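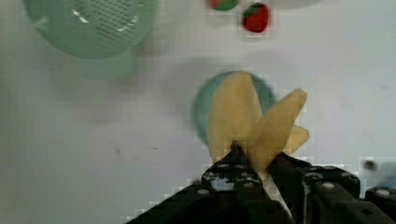

**Kitchen & Dining › Play Kitchens and Pretend Food**

# Play food with peels: fabric, felt or silicone?

**tallowgum** — December 2022

I'm putting together a play kitchen for a family room at our community house in Clivomthorpe and I'm stuck on the fruit. The furniture is sorted. We have a white table at toddler height and a set of round plates, teal and a few other colours. What I want now is food that comes apart, mostly bananas and oranges, with a separate peel the kids can take off and put on a plate.

The one at the top is the sort of shape I mean: soft pale yellow, in lobes, held up in front of a teal plate. I like the shape and the colour shows up well on the green. I can't decide on the material. The room gets used by up to 200 children in a busy month and everything has to be washable. Budget is small.

What have people found lasts?

---

**mrs_quoll**

Is that a toy peel or a real one? I looked at it twice. The speckles look like the real thing to me.

---

**dunnart88**

Reads as a toy to me. Three lobes, the biggest one tall and rounded, and a real skin goes thin and floppy at the ends. I wouldn't put money on it though.

On the question: felt is lovely for the first month. Then it pills, and the pale colours go grey where they get handled. We had felt bananas at our playgroup and threw them out after two terms. If you go felt, buy the darker yellow.

---

**bayleaf_and_co**

I disagree about felt. It depends on which felt. Wool felt holds up fine if you wash it cold and dry it flat. The craft shop acrylic stuff is what pills. I made six bananas out of wool felt with hook-and-loop tabs inside and four of them are still going at my sister's house.

---

**dunnart88**

Your sister's house isn't a public room. Cold wash and dry flat is fine for one family. It won't happen at a community centre where the stuff goes through the machine with the tea towels.

---

**bayleaf_and_co**

Fair enough, but then say felt is wrong for this job. You said felt was rubbish.

---

**dunnart88**

I said it lasted two terms.

---

**kelpline**

We bought the Zilell fruit set for our library. It's moulded, so you can wipe it. The banana comes with the peel as one piece that opens out, and the inside part pulls free. Good points: it cleans in seconds and doesn't hold crumbs. Bad points: the peel won't lie flat on a plate because the lobes spring back up. The kids don't mind, but if you want the peel to look like a peel on the plate, it's a bit stiff.

Check the size of the inside piece as well. Ours was fine for over threes and we keep it out of the baby corner.

---

**tallowgum**

Thanks, that helps. Springing back up doesn't bother me. I'm more worried about the peels going missing, because the peel is the part that ends up under the couch.

---

**mrs_quoll**

Buy spare peels if they're sold separately. Otherwise sew them. A peel is only a few petal shapes joined at the bottom, and you can get two out of a sheet of felt or one old yellow T-shirt. I cut mine with a seam allowance, turned them through and topstitched the edge. No stuffing. They go through a warm wash.

---

**kelpline**

T-shirt fabric curls, doesn't it?

---

**mrs_quoll**

If it's a single layer, yes. Doubled and turned it stays put. Put a bit of interfacing in if you want the lobes to stand.

---

**northshorepip**

Different view: skip the peels. We ran a play kitchen for years and the loose bits were the whole problem. Whole fruit, whole veg, plates, cups, two saucepans. Pack-up took a few minutes. Once we added things that came apart, somebody had to match pieces every afternoon.

---

**bayleaf_and_co**

The coming apart is what they like, though. Mine would peel the banana, serve the peel, and put the banana back in the bowl.

---

**northshorepip**

I believe it. I still wouldn't do the matching.

---

**tallowgum**

I can live with the matching if it's only bananas and oranges. I've put in for one Zilell set and I'll sew a few spare peels the way mrs_quoll describes. The plates stay as they are, the yellow looks good on the teal.

Does anyone know if the Elberg storage tubs fit under a toddler table? Ours has a rail along the back.

---

**dunnart88**

The shallow ones do. The deep ones caught on our rail and we had to pull them out from the side. Measure first. And put a lid on the food tub or you'll have blocks in it by lunch.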